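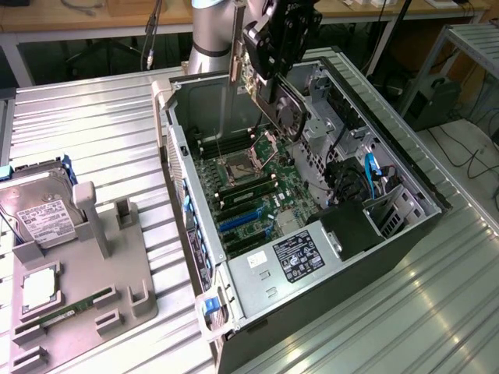 Lists > Grerkcombe Site > Workplace Change > Messages

Subject: Re: Bench duties after the arm is commissioned

To all subscribers,

Thank you to those who wrote following the March consultation session. The message quoted at the foot of this reply raises matters that were also put to us privately by several members of the refurbishment section, and the working group considers that the response should go to the whole list.

The position on staffing is unchanged. No bench role at Grerkcombe will be removed as a result of the Tuneck trial. The two technicians assigned to the cell remain at their current classification, and time spent setting out parts, checking the cell and recording stoppages will be counted as technical work. Hondard has confirmed in writing that its maintenance contract does not require a change to rosters.

The scope of the trial is limited to fitting and removing components in desktop towers: memory, processors, expansion cards and hard drives. Stripping of laptops, cleaning, data erasure and final inspection stay with the benches. Last financial year the section handled 3,526 units, of which nearly 80 per cent were towers, so members are correct in saying that the trial touches most of what passes through the room.

A tower is presented to the arm lying on its side with the panel off, and the parts stand or lie in the fixture to its left. Technicians who have worked at the cell report that laying out the fixture calls for as much care as the fitting did. The working group accepts this. Fixture preparation will be added to the duty statement, and the allowance of time for it will be reviewed once the logs for the first 209 units have been read.

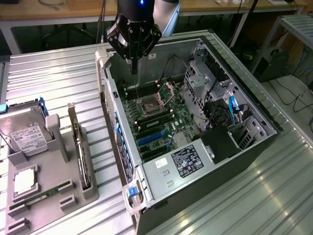

A member of the section has since written that the duty statement is the lesser concern, and that what people want settled is who answers for a damaged socket when the arm was doing the work and a technician was standing beside it. The same member asks that the fault form carry a separate box for the cell, so that such damage is not entered against a bench number.

The working group agrees with the request. The revised form will be issued with the next version of the Lubis job tracking system. In the meantime, please write "cell" in the bench number field and attach the stoppage log. Damage recorded in this way will not be used in individual performance discussions.

Questions on training should be directed to the section supervisor. Places in the next intake will be offered first to those who have not yet worked at the cell. Attendance is within paid hours, and anyone who prefers to remain at the benches may do so.

Refurbishment Working Group
Grerkcombe Site

----- Earlier message -----

> To the working group,
>
> I am writing on behalf of the afternoon shift. We do not
> object to the trial. Most of us would be pleased to do less
> leaning over cases, and those with sore wrists have said
> so at length.
>
> Our concern is with what is left. If the arm takes the
> fitting, a technician's day becomes loading trays and
> waiting for a fault. Our newer colleagues learned the trade
> by seating memory and processors by hand, and we would
> like to know how the next ones are to learn it.
>
> We ask that each person keep some hand assembly in the
> weekly roster, that the two cell positions rotate, and that
> the list be told before any target is set on units per shift.
>
> Afternoon shift, refurbishment

The first and second of these requests have been adopted for the length of the trial. On the third, no target has been set, and notice will be given through this list should one be proposed.

Last updated: March, 4:15 pm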